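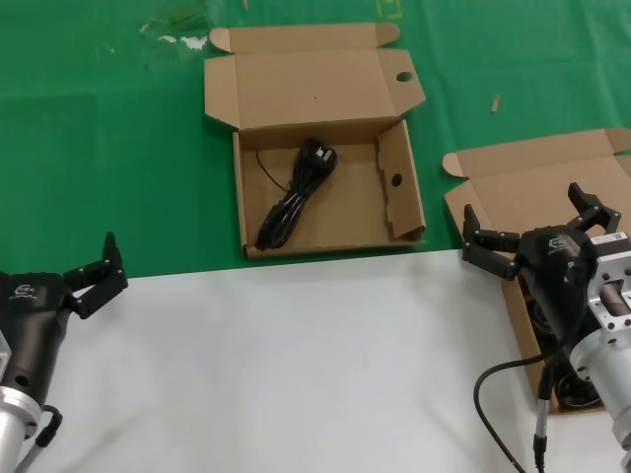 Costache two-arm packing cell, reviewed after a season on our bench

I pack power leads for a living, or I did until June, when the Costache turned up and I became the person who looks after the thing that packs power leads. Our place in Parkton asked me to write up how we've got on with it, so here goes.

First, the good bit. The job it takes off you is a rotten one: pick up a coiled cable, put it in a brown card box, next box, all day. My wrists used to ache by dinner time and they don't now! It gets through 749 boxes on a decent shift. My own best was 1,336, back when I was younger and dafter, so it won't be winning any races, but it doesn't go home with a bad thumb either.

Cables are awkward, mind. A coil that springs open will hang a loop over the side, and then the lid won't fold down flat. Vija Pētersons, our line lead, got us tying the coils tighter before they go over, and that helped more than any of the settings did.

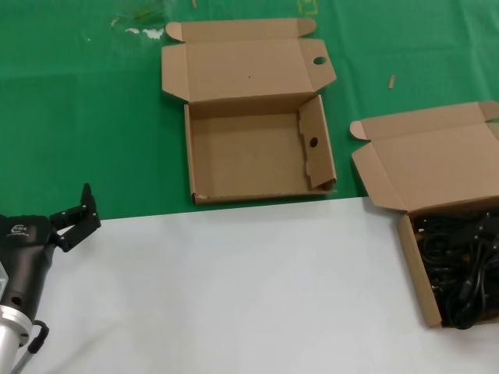
Has anyone lost their job over it? Three of us moved to checking and returns on the same pay, and one took a post at the Pokberg site because it was nearer home.

What has changed is the feel of the day. You chat less, because you're keeping half an ear on the arms, and I do miss the radio arguments. On the other hand I've learnt to teach it a new box size, which took me 17 goes the first time (I was very nearly in tears) and now takes three. 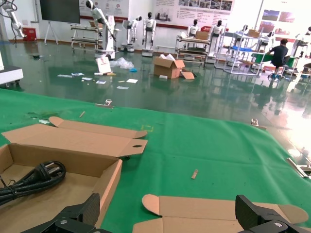 The manual is poor, I'll say that. Whole pages on fixing it to the floor and hardly a word on what to do when it drops a plug. Vosmont, who sold it to us, are lovely on the phone but slow to ring back.

Would I have it again? I think so – as long as whoever works beside it gets a proper say in how it's set up. We got ours late, and the first few weeks were miserable. Four stars from me, and I'd take half of one back for the beeping.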